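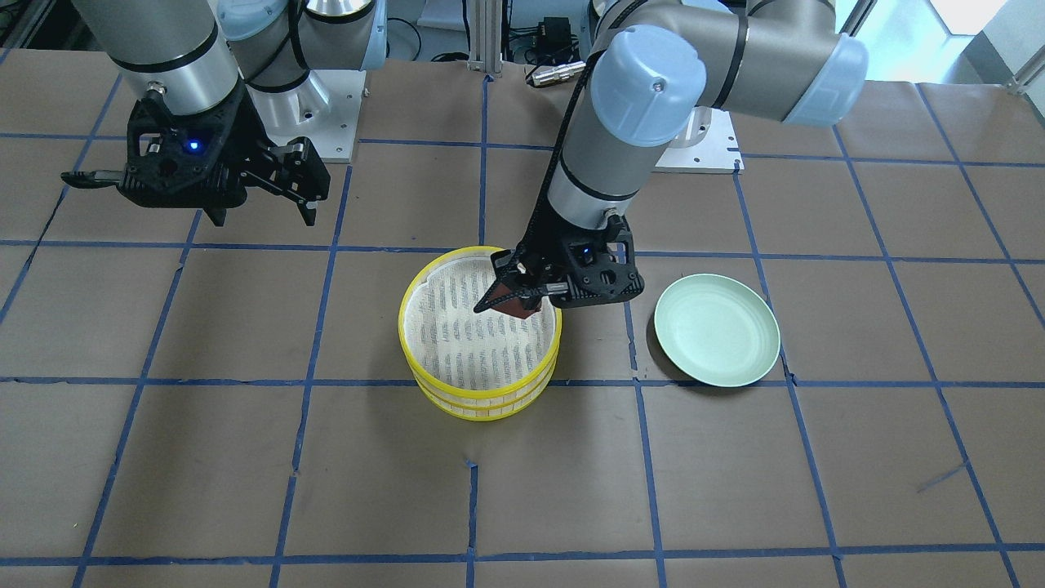
4 min read

Home Stories Poems Submit About

The yellow steamer was Mum's, and it came to me in a box marked Hivden, after the shop that sold it, along with the green plate and a jar of buttons I still haven't gone through. Two tiers, yellow, a bit daggy if you ask me, and I loved it from the minute I got it out of the newspaper (the Budberg paper, of course, all netball results and lost dogs).

I'd told my brother I'd do the sausages. You have to understand that our sausages aren't the ones you chuck on a barbie. They're the little reddish Villca ones Mum used to steam on the last night of the July holidays, with mustard and far too much bread, and for as long as she was alive none of us was allowed near the pot. She'd lift the lid, have a look, put the lid back and say "Not yet." That was the whole recipe! I asked her once to write it down and she wrote down the mustard.

So I had a rehearsal. At four in the afternoon, no water, no heat, just the yellow steamer and the green plate set out so I could work out where everything should go. My brother would have laughed himself sick. I didn't care. I'm the sort of person who lays out her clothes the night before a dental appointment.

The plate went close by, because Mum always had it close by, and you'd get your fingers rapped if you shifted it even a smidge. I'd forgotten that until I shifted it. I put it behind the steamer, then off to the left, then had a cup of tea and thought about her kitchen at Catitz, where the bench sloped and a dropped pea would roll all the way to the fridge. We sold that house in autumn. The new people have over 3000 plans for it, according to my brother, and every one of them starts with a skip.
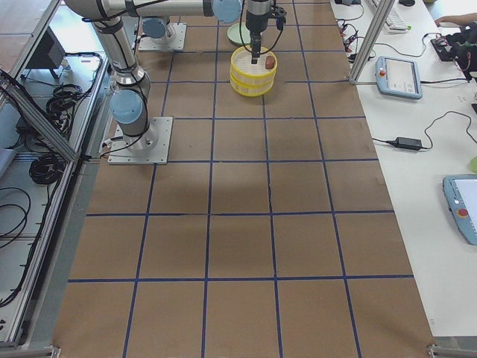

One Sausage, For Practice

You can't rehearse with nothing, so I allowed myself one. One little sausage in the big yellow steamer, and didn't it look lonely! It settled against the side as if it was waiting for a bus.

I stood there a good while with the lid in my hand, doing the voice. Not yet. I tried it stern and I tried it soft, and somewhere around the fifth go I got it exactly, the little breath she took first and everything, and it gave me such a fright that I went and rang Erhan Dursun.

Erhan had eaten more of those sausages than any of us. He lived at 443, straight across the road, and he used to turn up on the last night of the holidays with a bag of oranges and no invitation, and Mum would already have a chair out for him. I hadn't rung him since the funeral. I had a whole speech ready about being busy, and I didn't get to use a word of it, he was so pleased to be asked something.

I told him I had the steamer out. I told him I had the plate but couldn't for the life of me remember what she did with it, whether she warmed it, or put the bread on it, or what. There must have been a reason she guarded it like that. 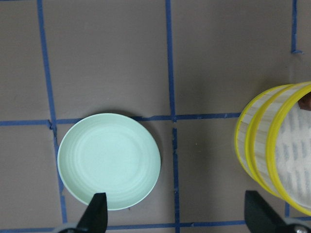
Erhan said it was never for the sausages at all, love, it was for the lid. She'd burnt a ring into the bench the first winter she had that steamer, and your father carried on about it for a month, so from then on the lid went on the plate and everybody kept their hands off. As for how long they took, he said 30 minutes if she liked the company and 20 if she didn't, and he'd never once been given the 20.

I wrote that on the back of the mustard recipe.

Then I asked him what he was doing at the end of the holidays, and he said he supposed he'd be buying oranges. I told him it was a fair drive from his place these days and he needn't go to the trouble. He said he'd want to leave after lunch, then, and was there parking?

I said there was. I got a chair out of the spare room while he was still talking, the one with the good back, and wiped it down with the phone tucked under my chin.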